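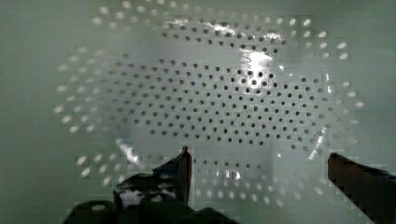

Colanders get more questions than anything else we stock at Storness, which surprised us at first, as we rather expected it to be the saucepans! We have gathered the usual ones together on this page. When we talk about the base and the sides, have a look at how the small round holes run in curved rows across the oval base and then give way to slightly larger, oval-looking holes up the walls – both matter when you are draining something.

Will rice fall through the holes?
Long grain rice is generally fine once cooked. For very small grains, or for rinsing quinoa, we would gently steer you towards the Herkora fine sieve instead.

Can I pour boiling pasta water straight into it?
Yes, for any colander with the hot water mark on its label. Stand it in the sink first, pour slowly and let the steam clear before you lean over it.

How do I get starch out of the holes?
Rinse it as soon as you have served up, from the outside inwards, and most of it will go. If it has dried on (it happens to all of us), leave the colander in warm soapy water for an hour and then use a soft washing-up brush.

How much will the Flolano bowl hold?
It takes 200 g of dried pasta once cooked, with room to give it a good shake.

Can I return one I have used?
Of course you can, within 6 weeks – just give it a wash first, please.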